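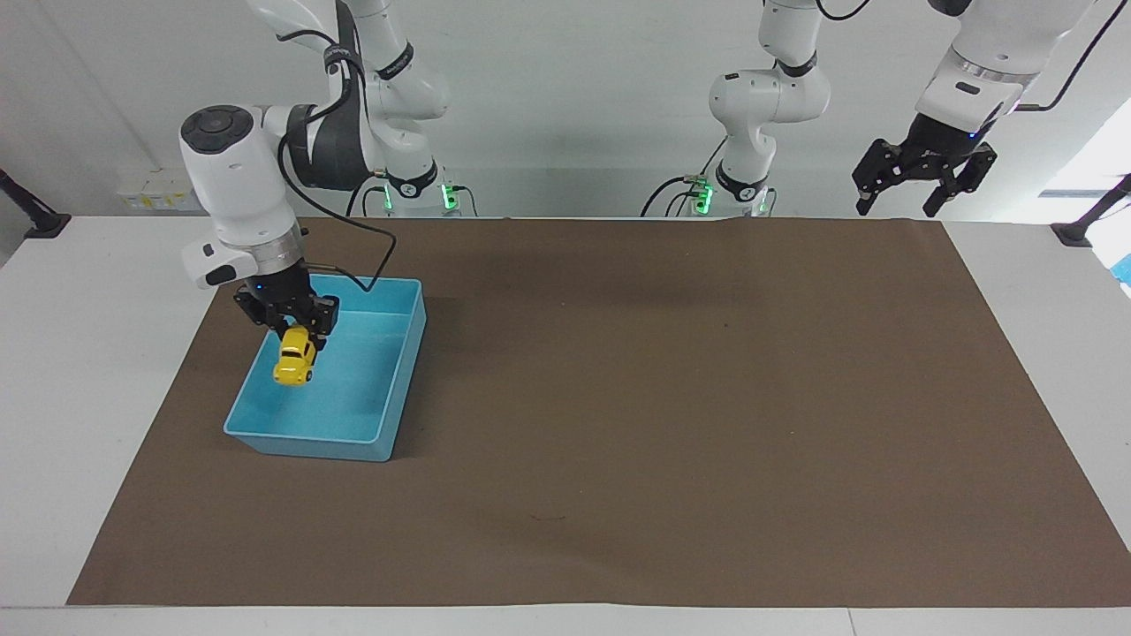
How to sort toys before a move with small children?

Posted by Ginevra Martinelli, November 4, 2018
Category: Home and Family - Moving

Hello everyone. In a few weeks we move from a house to an apartment on the second floor, with two children of three and six years. The new place has one bedroom for both of them, and it is smaller than the room where the toys are now. My mother-in-law gives them something at every visit, so you can imagine the quantity.

I tried to begin in September. I took everything out on the carpet and asked the children to choose what to keep. They chose all of it, and the older one cried over a puzzle he had not touched for a year. I put everything back and I did not try again.

My doubts are these. Should I do it with them or when they are at school? Is it better to give things away before the move, or to bring all and decide there? And how do you pack the very small pieces, like little cars, animals and bricks, so that they can be found on the first evening? The moving company (Pagano, a small one from our town) charges by the box, so I would like not to pay for broken plastic.

Thank you for your patience with my English.

Rosalba Marchetti
Member, 1034 posts

Dear Ginevra, I moved three times with children, the last time with a girl of four, so I can tell you what worked for us.

Do it in two rounds. The first round you do alone, in the evening, and you take only what is broken, what has pieces missing and what is for babies. My daughter never asked for any of it. The second round is with the children, but with few things at a time. If you put the whole collection on the carpet they see a treasure and they will defend it. I put out one kind of toy, only the vehicles for instance, and asked which ones should travel first. The favorites go in a small open bin, the others wait in a bag. After some days we looked in the bag again and it was much easier to say goodbye to some of them.

For the small pieces, I use freezer bags with a zipper inside a shallow plastic bin, one bag for each kind. Write on the bag with a marker before you fill it, it is very difficult after. Bricks are heavy, so do not fill a big box with them. I did this once and the bottom opened on the stairs.

The first evening bin should go in your own car and not in the truck. We put in it:

Pajamas and toothbrushes
The stuffed animal for sleeping
Three or four little cars or figures
One book that everybody knows by memory
A night light

About before or after - before, if you can. In the new home you will be tired and the boxes will stay closed until the next summer. I still have one from the move of Lekora street.

And please do not give away the puzzle. Keep it one more year, it is flat.

Namik

we just put everything in trash bags and sorted it in the new place. it took an afternoon. kids were at grandma's. ask the movers if bags cost the same as boxes, ours did not charge for them

Flirnetti

I agree with Rosalba about the first round alone, but I would not hide the bags in the garage. My son found them there, and he carried everything back to his room, also the broken things. Take them out of the house the same day.

One more advice. Kindergartens often accept cars and bricks if they are clean, but mostly they do not want stuffed animals, so telephone before you go. For washing I put the plastic ones in a basin with warm water and a little dish soap, then on a towel for the night. The ones with batteries I only wipe with a damp cloth. Take the batteries out also if you keep the toy, because in our move a singing bear started inside the truck and the driver was not happy with us.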